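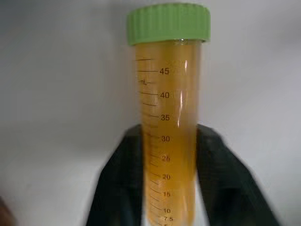
Why does a robot that has lifted one tube well so often fail at the next one? Most of the time it has learned the places where its hands went, and the new tube asks for a slightly different place.

Chapter 9. Learning from Shown Motions

Let us begin gently, with a small job you could do while thinking about lunch – picking a capped tube out of a rack. In the Flika study, which we'll follow through this chapter, a person guided the arms through the whole motion, and the joint angles were saved along the way. The team gathered 2,870 of these shown motions, then trained a single policy on them and tested it on 40 rack layouts it had never met. Keep those two numbers handy, for we'll come back to them in Section 3, where the question of how much practice is enough gets a proper airing.

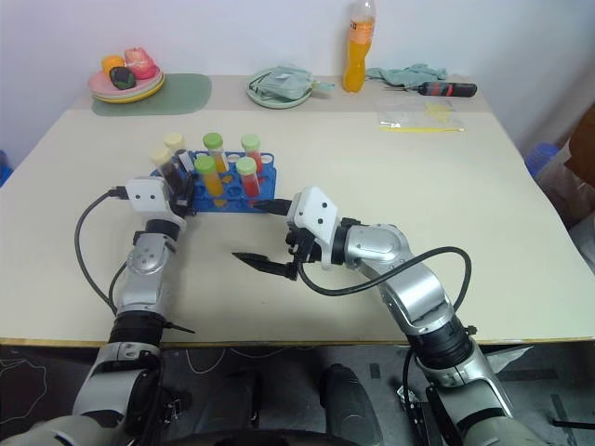
Ruan Mokgethi, reading an early draft of these pages, objected that a fixed set of test layouts says very little unless we also know how far each one sits from the training set. It's a fair point, and a helpful one, and the Riretti distance we meet in Section 9.2 was built to answer it. Before we get there, though, we need to agree on what counts as a finished grasp, so please have paper and a pencil nearby.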